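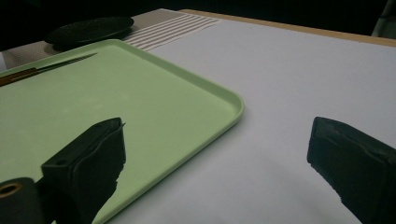
Right-hand jaw of the Stivelby pair, pads overdue for replacement.

Stivelby hand-held gripper pair, bought by us, used hard since August

I run a small bench where people teach kitchen jobs to a robot by doing them with a gripper in each fist. My part of this is the unglamorous part. I set the table, I tighten the screws, and I get the blame. So read this as a review by the person who owns the hex keys. If you want to know how the Stivelby pair feels after a long afternoon of picking up cutlery, ask Katalin Kiss, who has the forearms to prove it.

The short version: good bones, terrible socks. The mechanism is lovely and the pads are made of something that starts giving up the day you glue it on.

Setup

The box comes with two grippers, two cables, a bag of screws and a folded sheet from Stivelby that assumes you already own a pair and have merely forgotten how they go together. Allow 28 minutes for the first one and half that for the second. The order that works for us:

Fit the jaws before the top plate. The sheet has it the other way around, and you will find out why that's wrong when you try to get a driver in there.

Close the jaws by hand and look at them end on. The pads should meet flat. If they kiss at the tip and gape at the back, loosen the finger block, squeeze, tighten again.

Then the plate. It's a plain gray metal triangle with holes in it, it looks like a bracket that fell off something bigger, and it's the one part I have never had to touch again.

Cables last, and leave slack. Ours run back off the table, and a cable that's too short will tug at the wrist on every reach. Your operators will mention this. Often.

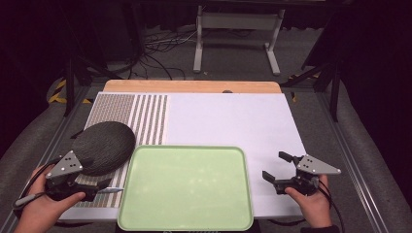 The bench around it

Stivelby says the pair works on any table. This is true the way it's true that you can sleep in any chair. We tried a folding table and every bump from one hand showed up in the other. Now we use an aluminum frame with a wooden board on it and a white board on top of that, and the complaints have moved on to other subjects. The white board shows every crumb of dead pad, so it doubles as my maintenance schedule.

We keep hazard tape on the floor for the tripod legs. The tape does not stop anyone from kicking them, but it does make them feel bad about it.

On the table we use ordinary kitchen stuff, a big mint-green tray and a dark plate and a striped mat. The mat creeps when you push the tray against it. A few dabs of removable putty underneath will hold it, and you can have that tip for nothing.

Grip

Here the Stivelby earns its money. Thin, pointy things are what sort the decent grippers from the paperweights, and the jaws will come down on a slim handle inside a rimmed tray without the knuckles fouling the edge. Our old Girketti pair couldn't do that. It had fingers like oven mitts, and anything flat had to be chased into a corner first. With the Stivelby, one hand can go for the thing in the tray while the other waits with its jaws open over the table, and the two don't crash into each other unless somebody is chatting.

The trigger pull is stiff for the first week. It loosens. A drop of light oil on the pivot speeds that up, one drop, and wipe off what's left or it'll find its way to the pads.

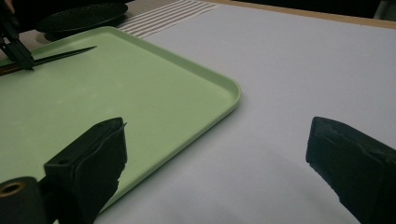 Pads, and my feelings about them

The black pads are soft and grippy and they fray. Corners first, then the front edge, then little flaps lift and you start finding fluff in the tray. We get about 500 picks before I can see it and rather fewer before Katalin can feel it. Stivelby sells replacements in packs that run out quickly, at a price I'd expect for something that lasts.

My routine: every 30 picks or so somebody glances at the edges. When a flap comes up, trim it with small scissors and carry on. Don't pull it. Pulling takes the rest of the face along, and then you're changing a pad at 4 in the afternoon with three people watching. When the whole edge has gone ragged, change both pads on that gripper together. One new and one old will close crooked.

I tried Wuris foam as a substitute and it wore better but slid on anything glossy. Pap makes a stick-on strip that peeled off the same day, so that was a cheap lesson. 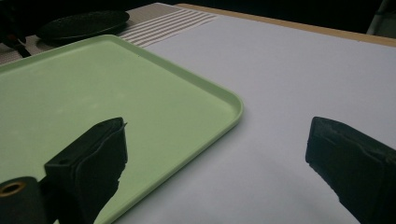 Cleaning and checking take me ten minutes at the end of the day, and most of that is hunting for the right hex key. Brush the pads, wipe the blocks, check the finger screws. Then look in the end of the black cylinder beside the left finger, where there's a brass insert. I like that insert. It's the one place where somebody at Stivelby plainly spent money, and you can run a screw in and out of it as often as you like without chewing the thread. I wish they'd done the same on the finger blocks, where the threads are cut straight into the body and get sulky if you overtighten. Snug, then stop.

Support

I wrote to them about the pads and got a friendly reply telling me to store the grippers out of direct sunlight. I wrote back that our bench doesn't get any. They thanked me for my feedback.

Would I buy it again? Yes, and I'd order the spare pads in the same breath, at least 3 packs. Four stars for the mechanism, two for the pads, and I'm knocking half a star off the total for that folded sheet.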